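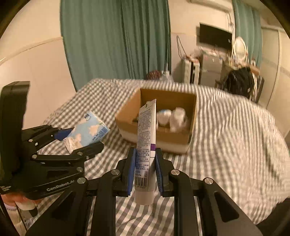

Packing Small Household Goods for Mixed Parcels
Project report, Packaging and Logistics, second year
Vaida Rebane and Quentin Renaud

1. Background

People who move between rented rooms often send part of their things ahead by mail. Most of what goes in these boxes is small: toiletries, tissues, chargers, things bought in multipacks and never opened. Our course covers industrial packing in detail but says little about one person filling one carton on a bed. We wanted to know how much the packing order matters at that scale, and whether a simple written rule would help.

The project ran through April and May. Vaida did the packing trials and Quentin kept the records and wrote the rule sheet.

2. Items

We sorted the goods into three groups by how they behave in a box.

Stiff and flat: product cards, small cartons, anything that keeps its corners. These take up little room if they stand along a wall of the box and a lot if they lie at an angle.

Tubes: squeeze tubes of cream and toothpaste. A tube is flat at the crimped end and round at the cap, so two tubes side by side the same way up leave a gap. Turned head to foot they fit closer. The cap is the part most likely to be damaged or to come open.

Soft packs: tissues and wipes in plastic film. They can be pressed into spaces that nothing else will fill, but the film tears if it is pulled past a sharp edge.

3. Method

Each trial used the same set of goods and one open cardboard box. The box stood on a bed for most trials, as this is where most of the people we asked said they pack. A duvet is a poor surface for it. The box tips toward whichever side is loaded first, and small items roll into the folds. We also did 6 trials on a table for comparison.

We did 20 trials in total. In half of them Vaida packed in any order she liked. In the other half she followed the rule sheet:

Stand flat items against the long walls.
Put tubes in next, alternating cap up and cap down.
Fill with soft packs last.
Keep barcodes facing the opening where possible.

The last line was added after the first week. We were listing every item by barcode and had to lift half the goods out again to read them.
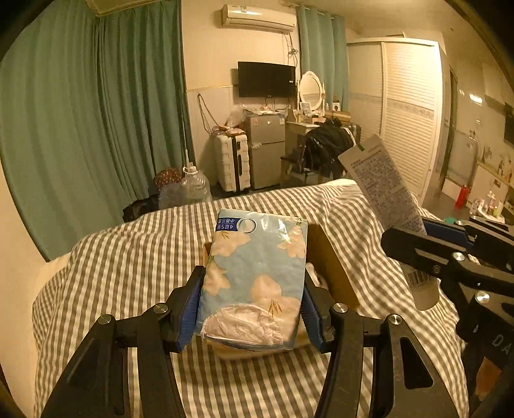

Figure 1. A flowered tissue pack and a printed product card at the open box.

4. Results

Free packing took 429 seconds on average and packing by the rule sheet took 177. We had expected a difference but not one this large. Part of it is practice, as the free trials were all done first. We should have mixed the order and did not think of it until too late.

The flaps closed flat in every rule sheet trial. In the free trials they often had to be held down while the tape went on, usually with a tissue pack sitting too high in one corner. One tube cap cracked, in a free trial, under a carton.

Table trials were easier to do but not clearly faster. The box stayed level and nothing got lost.

5. Problems

The soft packs changed during the project. After several trials the film was creased and the tissues had been squeezed down, so they went in more easily than new ones would. We replaced them once, halfway through.

Only one person packed. Vaida is right-handed and used to the goods by the end.

6. Further work

We would repeat the trials with several packers and with the two methods in random order. It would also be worth trying a smaller box, where the tubes might have to lie flat.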